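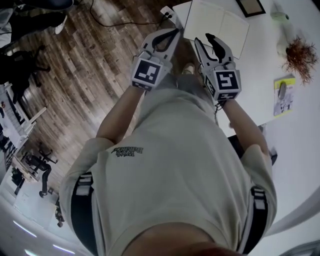
Share consolidation at Rallura: questions from our shareholders

Updated 15 October 2025
122 shares

What is a share consolidation?

It means that several old shares are joined into one new share. In our case, 10 old shares become one new share. The company has fewer shares after this, but each holder keeps the same part of the company, except for very small differences from rounding.

Why does Rallura propose it?

The price of one share is now very low, and with such a price even a small order can move the market strongly. Several funds have told us that their rules do not permit them to buy shares at this level. We want to speak with these funds before the next drilling at the Milinari copper project.

Do I need to do anything?

If you hold your shares through a broker, no. The new number will be shown in your account some days after the change. If you have a paper certificate, please send it to our registrar, Karam, with the form which you received by mail. Please do not send it before the vote is finished.

What happens if my number of shares cannot be divided by 10?

The result is rounded down, and the remaining part is paid in cash. For example, a holder of 1,801 old shares will receive 180 new shares and a payment for the one old share that is left. Payments below one dollar are not sent.

When is the vote?

The meeting will be held in December at our office in Plundia. The exact day is written on your voting card. You can vote by mail, by internet or in person.

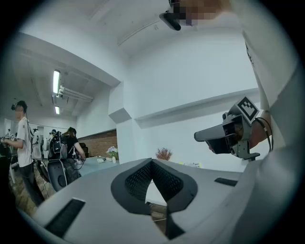
A gray gripper held in one hand, at right.

Can I ask a question at the meeting?

Yes, every holder can ask, also those who have only a few shares. To put a new item on the agenda it is different: for this you must hold at least 1,000 shares on the record date.

Will the consolidation change the Milinari license?

No. The license belongs to our local subsidiary, and its number of shares stays as it is. The royalty to the former owner of the ground is also the same as before.

Are you going to issue new shares afterward?

There is no decision on this. The drilling which is already planned is paid from our present cash. A mine would of course need much more money, and we would inform the market first.

Whom can I contact?

Please write to Nisreen Awwad, investor relations, at the Plundia office. She answers in English and Arabic. For a lost certificate, please contact Karam directly.

10 comments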